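Jul 6, 2022
Room and bedding check, Bellik guest house, second floor
Checked by: Teun Vanhove
Next check: September

I follow the same list as last year, with my comments under each point. Please write your remarks directly in the file, I read all of them.

## 1. Smoke alarm and exit

- [x] Alarm answers to the test button
- [x] Escape plan on the inside of the door
- [ ] Corridor free of objects

The alarm is good. In the corridor there was again a drying rack, and it takes so much place that I had to walk sideways. The free passage must be 90 cm at every point. I measured 32 cm between the rack and the railing.

## 2. Bed and textiles

- [x] Bed frame stable, no loose screws
- [x] No textile touching the heater
- [ ] Reading lamp at safe distance from the pillow

The lamp arm in room 4 does not hold its position anymore. It goes down slowly, and after one evening the shade can rest on the pillow. I took the bulb out and put a note on the switch. The screw at the joint is worn, so tightening is only a solution for some weeks.

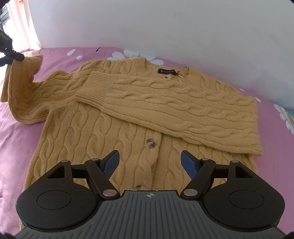

Elin Pumphrey remarks that the lamp in room 6 has the same arm, from the same Danamix order, and asks if both can be replaced together. She also thinks that the old type with the clamp was safer.

I agree with the first part. For the clamp I am not so sure, because it left marks in the headboard and one time it fell. I will ask the price of a fixed wall lamp.

## 3. Walls and electricity

- [x] Sockets firm in the wall, covers complete
- [x] No damp spots behind the beds
- [x] No extension cord under a carpet
- [ ] Fuse box labels readable

I moved every bed a little to look behind it. The meter showed normal values in all rooms. The labels in the fuse box are almost gone — I could read the kitchen and the stairs, the rest I had to guess. New labels are ordered under number 758.
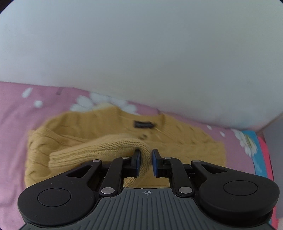 *Point 3: white wall and bedding.*

## 4. Windows

- [x] Handles close completely
- [ ] Opening limiters on all upper windows
- [ ] Curtain cords fixed high

The limiter in room 2 is missing one screw and the window opens fully. The sill is 94 cm high, but with small children in the room I do not find this enough. Until the repair the key stays at the reception. Two curtain cords hang in a loop, please cut the loops and put a cord holder from the Tabrizi box in the storage.

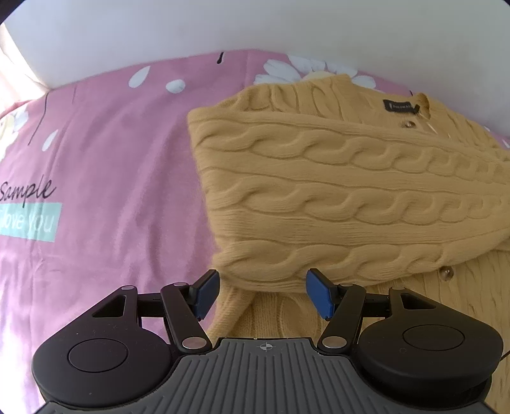
Heaters are my last point, and here I repeat what I wrote last year. Nothing is dried on them, also not for one hour, also not when they are on the lowest position. Guests do it mostly with thick knitwear, which needs a long time to dry. A cardigan with cables like the yellow one can lie folded on the bed when it is dry, but the heater is not a place for it. I would like one sentence about this in the welcome folder, in the three languages.

- [x] Heater valves turn easily
- [x] Grilles free of dust
- [ ] Sentence in the welcome folder

Open points go to Elin. The lamps and the limiter come first, the labels can wait until they are delivered.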